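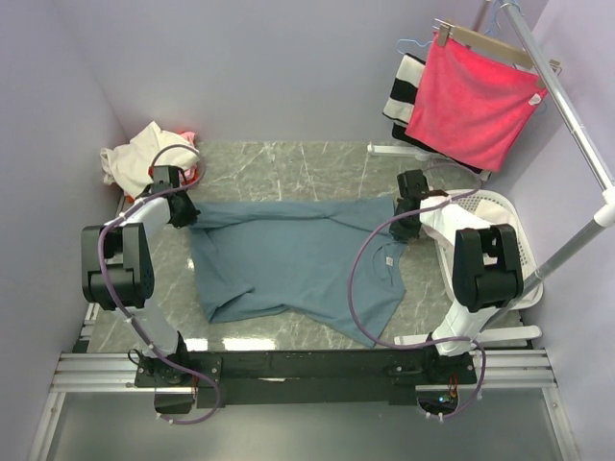 About Stasthorpe School of Languages

Stasthorpe School of Languages teaches evening and weekend classes to adults. We started with one Spanish group in a rented room over a bakery and now run courses in Spanish, Italian, Polish, Portuguese and German, with a smaller programme in Welsh when there is enough demand. Last year 686 people took a course with us.

Most of our students live or work within a few miles of the school. Some are learning for a job, some have family abroad, and a good number simply missed out on languages the first time round. You don't need any qualifications to join, and we don't set homework at the lower levels unless the group asks for it.

How we teach

Classes are kept to ten people. Each one lasts an hour and a half, with a short break in the middle. From the second week onwards the tutor speaks mainly in the language being taught, and most of the time goes on conversation. Grammar is explained when it comes up, in English if that is quicker.

We use our own course books, called Nornura, which our tutors wrote over several years after trying most of what was on the market. There are four levels. The book is included in the fee for levels one and two. From level three students also borrow novels, magazines and films from the school library, which holds 2,000 items and is open to anyone on a current course.

Our tutors

All our tutors have a teaching qualification and have lived in a country where their language is spoken. Several teach in local secondary schools during the day. New tutors sit in on classes for half a term before they take a group of their own.

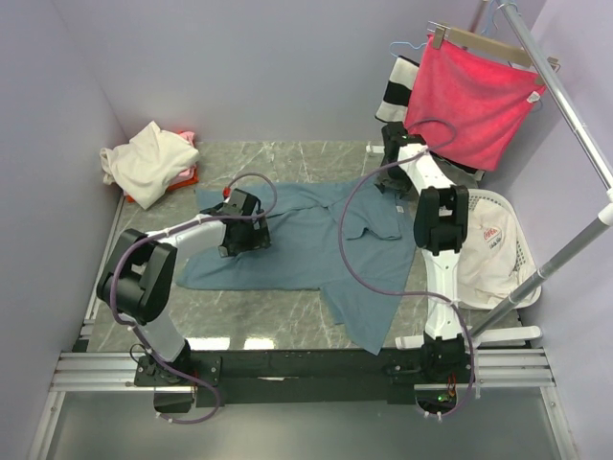 What happens if I miss a class?

Your tutor will email you the notes and the page numbers for that week. If another group at the same level meets on a different evening, you can usually sit in with them instead — ring the office first so we can check there is a chair.

Where we are

The school is on the first and second floors of the Magaña Building, a two-minute walk from the bus station. There is a lift to both floors. We have six classrooms, a library and a small kitchen where tea and coffee are free. Parking on the street is free after six o'clock. The office is open from two in the afternoon until the last class finishes, except on Fridays, when we close at five.

Exchanges

We have been linked with the Flindov Language Centre for eleven years. Each spring a group of our students spends a week there, staying with local families, and a group from Flindov comes to us in October. Places are offered first to students at level three and above.

Fees and joining

A ten-week course costs £200, or £250 for the intensive groups that meet twice a week. You can pay in two parts. There is a reduced rate for students in full-time education and for people on certain benefits — ask at the office for the form. Courses begin in September, January and April. If you already know some of the language, come in for a short chat with a tutor before you book and we will suggest a level.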